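Wevow starts charging in November

10 October 2018

So it's finally happening — Wevow, the photo-sharing app I've been glued to since spring, is bringing in a paid plan next month. It'll be 29 euros a year, and free accounts will be capped at 100 albums.

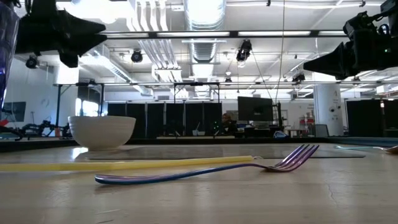

I can live with that, I think. I've got nowhere near the cap, and the app has never shown me a single advert. Sandro Piras told users in last night's post that the team is still only four people, and that the money will go on servers first. Fair enough! I do wish they'd let us pay monthly, though.

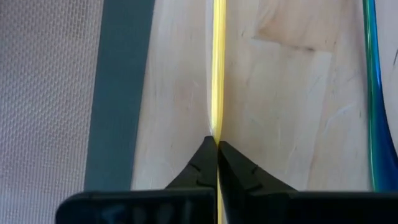 Manuela Greco commented that she'd pay tomorrow if group albums loaded faster, but she's moving her family's stuff to Rutora until they do.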